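Speaker notes: Light, air and glare in the shared workroom
Speaker: Juwita Sitompul, Office Environment, Tundwood
Session date: 9/23/25
Time allowed: 29 minutes, followed by questions

Opening

Welcome the group and thank Herman Sinaga for arranging the session. State that the talk concerns one room only, the shared workroom on the upper floor, and that the larger renovation is outside its scope. Staff who have questions about the renovation should be directed to Slamet Kwok.

Explain how the review came about. The office received 26 written comments on the workroom over the past year. Most concerned glare on screens in the afternoon. The remainder concerned drafts, and a few asked for plants. The plants will be addressed separately.

Slide 2. Overhead lighting

Begin with the ceiling, as it is the part of the room that staff notice least and complain about most. The ceiling is white, and a long white beam crosses it on the diagonal when one looks up from the work area. Fluorescent strips are mounted in the ceiling, and the air-conditioning vent is set into the same surface.
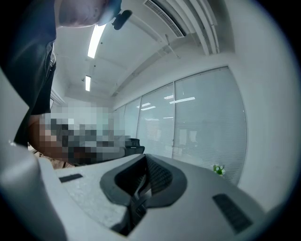 The present arrangement dates from a time when the room was used mainly for paperwork. People sat upright, looked down at a page, and benefited from strong light overhead. The work done there now is more varied. Staff stand, lean over the tables, turn to one another and look up again many times in an hour. A bright strip that was of no consequence to someone reading a form can be tiring for someone who looks up often.

Pause here and ask whether anyone in the audience has worked directly under a strip. Allow two or three replies, no more.

Points to make on lighting:
Tables should be placed alongside the strips where the floor plan permits, so that the light falls from the side.
Strips are to be switched off by the wall switch only. Staff are asked not to remove tubes or cover them with paper.
A flickering tube should be reported to Zulkifli Goh on the day it is noticed.
Nair has quoted for replacement fittings. The quotation is under review and no figure should be given today.

Slide 3. Air

Keep this section short. The vent serves the whole room and its fine slats collect dust. Cleaning is scheduled for November, before the heating season. The thermostat will stay at 70 degrees during working hours — the comments show support for both a higher and a lower setting, and a fixed number is easier to maintain than a negotiated one.

Remind the audience that nothing is to be hung from or tied to ceiling fixtures. This includes seasonal decorations. Amanuel Wolde has approved stands on which they may be displayed.

If asked about portable fans: they are permitted on the tables, provided that the cord does not cross a walkway.

Slide 4. Window and blinds

Move to the subject that drew the greatest number of comments. The window is large and is the best feature of the room. It is also the main source of glare late in the day. The blinds were supplied by Ulitz and are in good condition. The difficulty lies in how they are used. They tend to be lowered by the first person who is troubled by the sun and left that way until the next morning, with the overhead lights making up the difference. 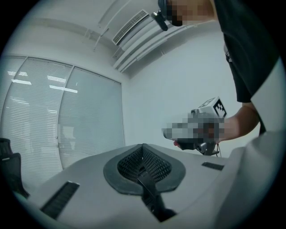
The large window in the workroom, with its white horizontal blinds.

Describe the recommended practice. In the morning, the slats should be level, which admits daylight and keeps a view out. When direct sun reaches the tables, the slats should be tilted so that light is directed up toward the ceiling. A white ceiling returns a good part of that light to the room. Raising the blinds fully is welcome on overcast days.

Demonstrate the tilt with the sample blind from Bakeo if it has arrived. If it has not, use the printed handout, page 11.

Note on care: slats are to be dusted with a dry cloth. Please do not pull them apart with the fingers to look out, as this bends them.

Slide 5. What is asked of staff

Read the slide aloud, then add that a trial of the new practice will begin next week. Comment cards will be left beside the door. Herman Sinaga will collect them and report to the department heads.

Questions

Likely question: will there be desk lamps? Response: yes, on request, through Amanuel Wolde.

Likely question: may the blinds be replaced with curtains? Response: no. Fabric was considered and declined on grounds of cleaning.

Close by giving the location of the sign-in sheet. Handouts are to be returned to the table if not needed.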